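4. Set-up and upkeep of the paired hand-held grippers

4.1 Work cell and daily checks
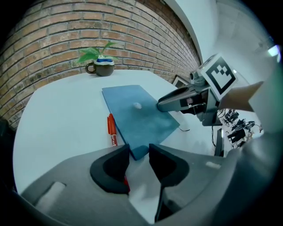 Figure 3. The Furstead cell, seen from the camera on one of the two hand-held grippers. The second gripper, with its square marker on top, reaches over the blue board.

How often must the fiducial marker on a gripper be replaced? A marker is replaced as soon as a corner lifts or the print is scratched through the black border, and in any case at the start of each recording block.

The cell described in this section was the first of 2 built for the Rorkavlow study and the only one kept in use after March. It was set up in an ordinary office with an ordinary table, as the study was concerned with how well such equipment could be looked after outside a laboratory. The small objects used in the tasks were placed on a flat blue board, which gave a darker ground than the white tabletop (Figure 3). Items already on the table were left in place between sessions unless they stood in the path of either tool.

Each gripper was checked before work began. The operator closed the jaws fully, opened them again and looked at the black pads on the inner faces. Pads that had turned on their fingers were pressed back and left for one hour. Worn pads were changed in pairs, never singly - an earlier trial with one new and one old pad had caused thin objects to slide towards the worn side. The lens was wiped with a dry cloth, and the camera mount was tightened by hand.

The marker on top of each gripper was then held up to the camera of the other and turned slowly until the tracking program, Nernik, reported a steady position. If the reading jumped, the operator first dimmed the ceiling lights, then cleaned the marker, and only then ran the full calibration. This order was adopted after the first weeks, when calibration had often been repeated for faults that were caused by glare.

4.2 Faults and repairs

The maintenance log covers 431 sessions. Faults were entered in 155 of them, and more than half of these entries concerned the tracking of the markers. The rest were divided between loose pads, stiff jaws and cables that had worked out of their sockets. Most repairs were made at the table with a small screwdriver and a spare set of pads.

Stiff jaws required more care. The body was opened, dust was brushed from the slide, and a thin film of grease was applied with a cotton bud. Too much grease reached the pads in one case and the session was discarded. The Kudo slides fitted later in the study needed no grease, although they were slightly noisier and had to be run in overnight on a Saturday before use. Readings taken during running in were excluded from the results given in Section 5.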